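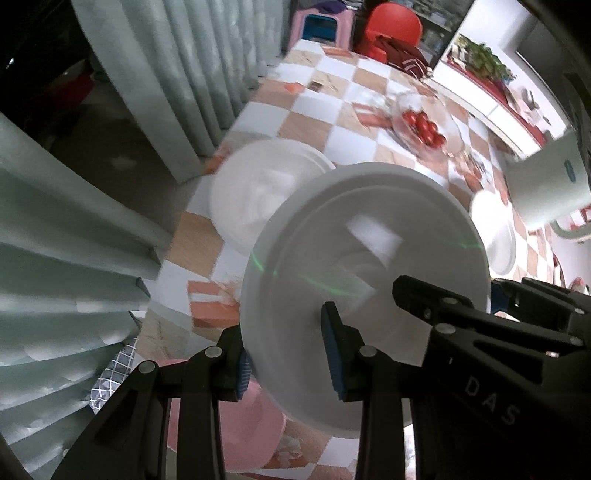
When does the Vetville community supper move to its new night? Starting this week it's on Thursdays, doors at the old curling rink from half past five.

March 16, 1999

I've been going to the supper since my kids were small enough to sleep under the coat rack, so I'll admit I grumbled when I heard Tuesday was finished. Tuesday was my night! But the rink needs its floor back for the seniors' bowls, and Thursday was what they had left, so Thursday it is.

The price stays put at $7 a plate, and kids under five still eat free. You pay at the door, cash or cheque, and if you're short that week you just say so quietly and they'll wave you through. The kitchen closes at 7 sharp (last year it drifted later and later and the washing-up crew were getting home in time for the late news).

The other change is the bus. Plevent Coaches is putting on a run from Dimidham, leaving outside the post office at ten past five and going home again once the tea urn is empty. There are 49 seats and I'm told the first trip is nearly full already, mostly neighbours from the flats on the hill. It costs $2 return. If you want a seat, put your name on the sheet at Kanaujia Grocers, next to the till, or ring the shop on extension 2641 and they'll write you in.

I dropped in to Kanaujia's yesterday for milk and ended up talking about menus for half an hour. First up is lentil soup, roast chicken or a vegetable curry, and apple crumble, with the colour of the custard still under discussion after that very yellow batch at Christmas. I'm hoping for the curry myself. The one they did in the cold snap was so good I went back twice and had to undo a button on the drive home.

They could use a few more people to help set up from four o'clock, and somebody with a ute or a trailer to shift the folding chairs over from the school hall. Parking is on the gravel side only, please, as the front is being kept clear for the bus.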